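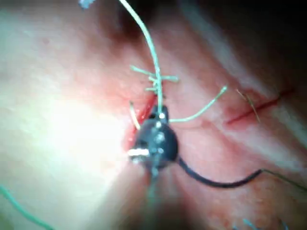 Search this site Search Go

How to Organize a Youth Mentoring Luncheon
Posted 7/2/11 by Vitalii Bondarchuk

The Anano Youth Leadership Program provides this guidance to chapters that plan to host a mentoring luncheon for high school students. It applies to events of up to two hours. Chapters planning a full-day conference should request the longer handbook from the program office.

Before you begin

Confirm that your chapter is in good standing and that its annual report has been received. The program office cannot issue an event number to a chapter with an outstanding report. Applications for luncheons held in November must be submitted before the end of the summer term.

Step 1. Set the budget

Each chapter may apply for a grant of up to $2000. The grant covers room rental, meals and printed materials. It may not be used for speaker fees, gifts or travel. Expenses above the grant are the responsibility of the chapter. A typical luncheon at the Pisico Center costs about $999, including table linens and a basic sound system.

Step 2. Invite speakers

Select speakers who live or work in the region and who are willing to remain for the meal. Send a written invitation stating the date, the length of the talk and the ages of the students. Talks should not exceed 15 minutes. Ask each speaker for a short biography and permission to print it in the program.

Step 3. Register students

Distribute Form 3432 through school counselors. A parent or guardian must sign the form for any student under 18. Record dietary needs when the form is returned and forward them to the caterer. Students may not register on the day of the event.

Step 4. Plan the seating

Place one adult mentor at every table. Students from the same school should be divided among several tables where possible. Mentors must have completed the Symonenko orientation course within the past year and should receive the discussion questions in advance.

Step 5. Hold the luncheon

Open the doors half an hour before the welcome. Serve the meal before the first speaker. Leave time after the last talk for table discussion, and collect the comment cards as guests depart.

Step 6. Report to the program office

Submit receipts and the attendance list within 30 days. Chapters taking part in the Kikska scholarship fund should attach their nominations to the same report.

Contact Us | Copyright 2011 Anano Youth Leadership Program | Back to top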